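## About Hokdale Kitchen School

We started in September with four students, one borrowed stockpot, and a landlord who was kind enough to look the other way about the smell of onions. These days over 600 people have come through our door on Yen Street, and a good many of them still drop in on a Friday just to say hello (and to see what's on the stove, let's be fair!).

Our classes are for folks who never learned to cook, or who learned one or two things and got stuck there. We'll teach you soup, bread, a decent roast chicken, and how to shop for a week without throwing half of it out. The Clesetti course is our gentlest and runs for 30 weeks, so there's plenty of time to burn something and try again.
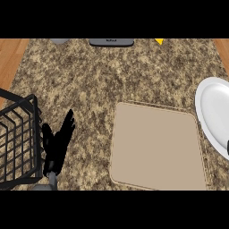
Every evening ends with everybody sitting down to eat together, and we've never once managed to finish on time. If you'd like to visit before signing up, come by at 6 p.m. and bring an appetite.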